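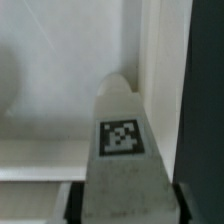

Black and white square, a few scuffs

Hello, and thanks for clicking on the dull bit of the website! I'm Si-woo Byun and I run Koltska, a small seed shop in Trundton that sells old-fashioned vegetables and a few flowers by post. Beans mostly, if I'm truthful. I do love a bean.

It started on my allotment, where I grew far too many climbing French beans and began leaving envelopes of them in the porch for the neighbours (with growing notes on the back, which got longer every year). Then people I'd never met were asking for them, and somebody's sister wanted 4 packets sent to Wales, and I thought, well, maybe this could be a job. I now list 60 varieties, and last year I posted 858 parcels, nearly all of them written out at the kitchen table with the radio on.

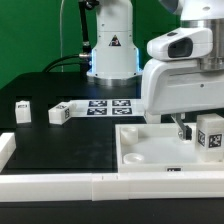 Cleaning seed takes up most of my autumn and I still do it all by hand. The pods dry on racks in the shed until they rattle, then I shell them in the evenings while I watch something silly on the telly. For picking out the split ones you want a shallow white tray, ideally on a dark table, so the little purple beans show up and you don't lose any over the side. Lettuce is a different story and gets everywhere whatever you do. I've found it in my slippers.

Two varieties are only sold here as far as I know. Hviid is a short, pale pea that copes with a cold spring, and Prastora is a squash with a thick grey skin that keeps in the spare room until March. I'd start with Prastora if you've got the space, because it does ramble!

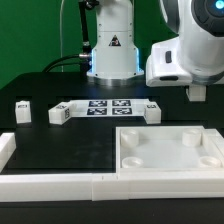

Blue light, green backdrop

Orders go out twice a week, except in July, when I'm watering and everything slows down a bit. Packets are plain brown paper and the notes are still on the back, still too long. If something doesn't come up, write and tell me what your soil's like and when you sowed it, and I'll send another packet or try to work out what went wrong. I do answer every email, usually after tea.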